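Workshop Notebook – Open Day, Visit to the Folding Bench

By Severin Hämmerli
June 2021
9 shares | 2 comments

Writing this up while I still remember it. The open day ran from mid-morning until late afternoon, same building as the December one, with the loading door as the entrance. The guide at the door said they had 800 people signed up for the day. It felt like less on the floor because the groups were sent through in slots.

I went mainly for the cloth bench. Our own trials at Vinska stopped at towels, and I wanted to see how others handle heavier fabric before we spend more on the Tuvora cell. Notes below are in the order I went around, with a few things added from the talk afterward.

First stop was the pouring demo, which they call Water. An arm fills a cup from a jug and stops at a line. It ran fine both times I watched. The person running it said the stop point comes from weight and the vision is only there to find the cup. We could copy that. Our scale is too slow, though, and sits under a plate that rattles. To check: can we read the scale raw and filter it ourselves?

Second stop was Leckie, the small mobile base. It was parked on its charger and they were taking questions. I asked about floor cables and was told to tape them down. Moved on.

Then the cloth bench, where I spent most of my time. They collect demonstrations by hand first and train on those. They have about 4000 recorded so far across all garments, and the presenter was open about how many get thrown out. The usual faults are the operator's wrist turning too fast, so the tracking drops, or a grasp that starts before the garment is in view. They review every recording at the end of a shift. We review ours when something breaks, so that is one habit to change.

Visitors could try the hand-held gripper. My turn was short. It is lighter than ours and the trigger has less travel. I closed too early on the first go and pinched only the top layer. The presenter told me to come in lower and let the tips flex against the table before closing – that helped. With our hard jaws you can't do it at all, you just push the cloth along.

Denim came up a lot in the talk. It holds a crease, so a bad first move stays in the cloth and the next one has to work around it. Seams are thick enough that the grip force has to change partway along. They said to start with the garment flat and add the crumpled starts later, once the flat ones are reliable. 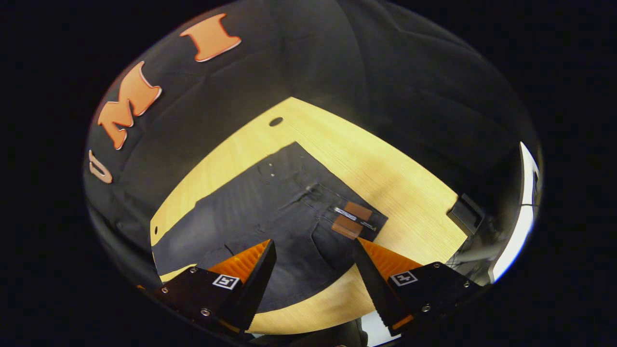 Filed under: Visits and Demos

Jeans on the bench, back side up, with the gripper open over them. The small brown and silver piece is on top near the pocket. Both fingertips are the soft orange kind with fine ridges, and each finger carries its own square marker on the black face. Ours has one marker for the whole tool, so we only guess at the opening width. I'd like to put one on each finger before the next round.

The black cloth behind the table is worth copying too. Our back wall has shelves on it and they change every week.

To do:
– price soft fingertips, or print a set and see how long they last
– markers on both fingers, then redo the width calibration
– hang a plain dark backdrop behind the bench
– end-of-shift review of recordings, start with towels
– ask for the slides from the talk

Comments (2)

benchtwo: We have black fabric left over from the optics booth, second cabinet. Should be wide enough if you don't mind a seam in it.

r.k.: Print the tips in the softer filament. I tried the stiff one last winter and the ridges wore off fast. Settings are on the shared drive.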